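How do I stop small painted blocks sticking to each other?
Posted in Crafts & Hobbies, Tue 17 March

Made a set of little rectangular blocks for my nephew, scrap wood, sanded, two coats of dark green acrylic. Look great. But if I line them up side by side and leave them overnight they stick. Pull them apart and a patch of paint comes off one and stays on the other. Already repainted two of them. Used Brustero craft paint, the satin one. Dried for a full day before I let them touch. Do I need a varnish? Longer drying? Birthday is comming up so not a lot of time. Thanks
Oliwia Nowakowski

flundamard_fan
wax

Simine
It's called blocking (yes really). Paint feels dry but is still soft underneath, and satin and gloss are worse than matte. A day is nowhere near enough. Dark colors can be slow too, lots of pigment in there. What I'd do:

Stand them up on end on an old sheet or big piece of paper, gaps between all of them. Leave a week minimum, two if the room's cold. Don't lay them on the wide face, you'll get marks.

Then a light sand with 248, wait no, 240 grit. Just the faces that touch. Wipe off the dust.

Then one thin coat of water based polycrylic type stuff, matte. THIN. Let that go several days as well. Thick coats stay gummy forever and then you're back where you started. Check the can says OK for toys.

Lazăr
Agree w/ Simine on the waiting. Wax works but kids' hands take it off and you have to redo it, and some waxes have solvents so read the tin before it goes anywhere near a toddler.

Easy test before you wrap them: push a few together in a row, keep one apart so you've got something to compare to, and leave them overnight.

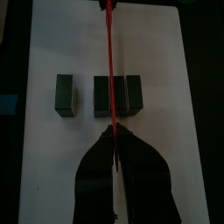
Next morning lift one end block straight up. If you hear a little tick or feel any pull, not cured, give it three or four more days. No pull, try again with a book on top of the row, bc in the box they'll get pressed together. Had a set pass the first time and fail with the book.

If you run out of time just put strips of baking parchment between them in the box. Not wax paper, that left marks on mine. And tell his parents not to stack them on the radiator or leave them in a hot car, warm paint goes soft again even when its cured.

Oliwia Nowakowski
OK so they're all spread out on top of the wardrobe now. Will do the book thing next weekend. What grit for the two I already repainted, same?

Simine
Same, but wait longer on those two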